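The Woman Who Wants You to Own Fewer Mugs

By Ghassan Majali

Joelle Rawashdeh owns 2 mugs. She tells me this within a minute of opening her door, in the tone other people use to mention that they run marathons. One of them is hers and the other, she says, handing it to me, is for whoever comes over. "If two people come over, somebody gets a glass. They survive."

Rawashdeh has spent nine years going into other people's kitchens and sorting out their cupboards, first as a favor to her sister and then, once her sister started recommending her to the whole street, for money. Her business is called Clirnine, a name she picked because it was available and has been spelling over the phone ever since. She charges by the afternoon. Most clients book her for the pantry, and most of them, she says, should have booked her for the mugs.

"A pantry empties itself. You eat the rice, the rice is gone. A mug doesn't go anywhere. You get one at a conference, one at Christmas, one from a cousin who thinks you like owls. You said something nice about an owl in 2009, and now you have a shelf of owls."

The largest collection she has dealt with came to 189, in a house with two adults and a cat. The couple had called her about a sticking drawer. I ask how many were left when she finished, and she looks out the window for a while. "They kept most of them," she says. "They also kept the drawer."

Her method, if it can be called that, starts with taking everything down and putting it on the floor. She doesn't like counters for this. Counters are where the toaster lives, and people start making piles around the toaster and then they lose heart. So she lays down a mat or an old blanket and makes the client sit on it. "You can't be grand about your belongings when you're sitting on the floor next to them. Your knees hurt. You make decisions."

I mention that my own knees would make the decision to keep everything and go lie down. She writes something in her notebook.

Then comes the question of where the survivors should go. Rawashdeh has opinions about storage that I would call firm if I were being polite. Stacking mugs inside each other is "how you get chips." Hooks under the cabinet are fine as long as everyone in the household is the same height. She has a soft spot for the Dinier, a plain wire rack from a small shop called Awwad that she has been going to for years, and no patience at all for the Davanex, a rotating tower she once put together for a client over the better part of an evening. "It held plenty. It also turned when you walked past it. I don't want to be followed by crockery."

We get onto the subject of drying racks, and stay there much longer than I had planned. Her view is that a rack next to the sink is a place to wait, like a bus stop, and that trouble begins when things move in. She has met families whose cupboards stood half empty while the rack held a full set of dishes, day and night, washed and used and washed again. I had assumed she would disapprove, but she thinks these people may be the sanest of her clients. "They found out what they use. The rack told them. I could have gone home."

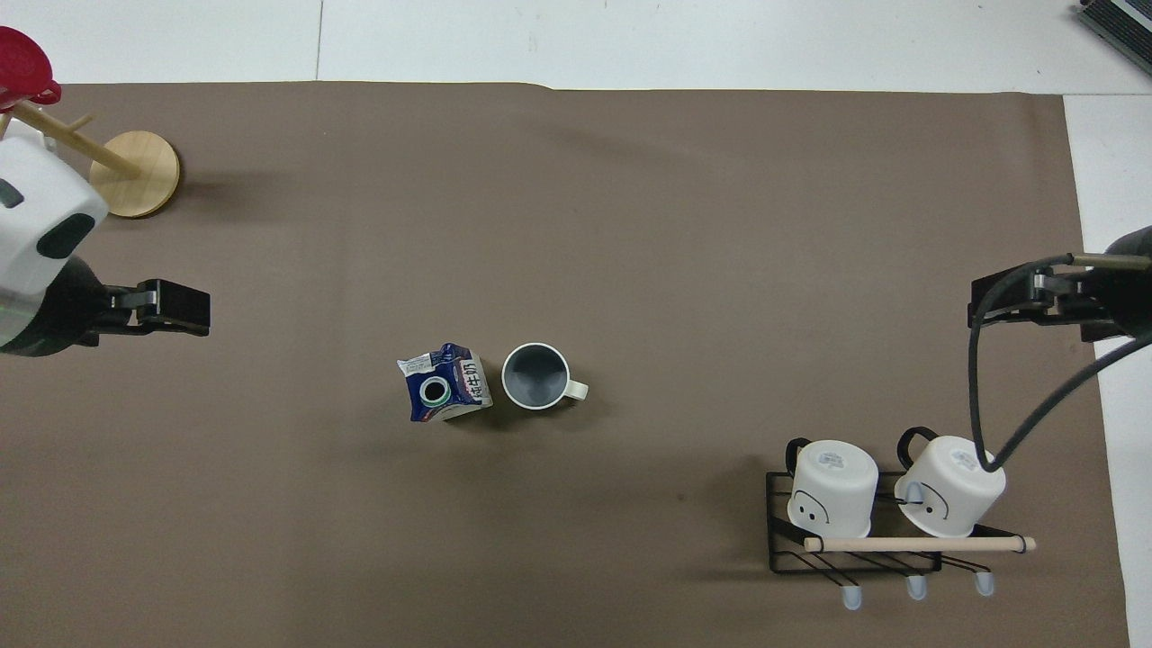

Mug trees are where we finally disagree. I have one, inherited from an aunt, and I am fond of it. Rawashdeh considers them a compromise between a shelf and a coat stand, and says that anything hung on a peg gets knocked by a sleeve sooner or later. Her preference is for the wire rack, with a couple of white mugs turned upside down on it, black handles in the air where you can grab them, while the wooden tree stands off in the corner with its red cup. I say the tree looks friendlier. "It looks like it's leaning," she says, and I can't fault her on the slant of the pole. She will allow one cup to stay out beside the milk carton, on the grounds that a person is going to want something to drink before the afternoon is over.

She makes us coffee at this point, in both mugs, which leaves the cupboard above the kettle with nothing in it except a box of tea and a spare light bulb. I ask whether it ever feels bleak. She says it feels like a cupboard.

By her own records she has moved 2,025 mugs out of people's homes since she started, mostly to thrift stores, where she suspects a good number of them are bought by her future clients. There was a stretch one October when she delivered 200 to the same shop, and the man at the counter began to sigh when he saw her car. She brought him a cake, on a plate she asked to have back.

Before I leave I ask what she would do with my kitchen, having heard me describe it. She wants to know how many people live there. Just me, I tell her. And how many mugs? I say I'd have to check. She already has her calendar open, and wants to know whether I'm free at three.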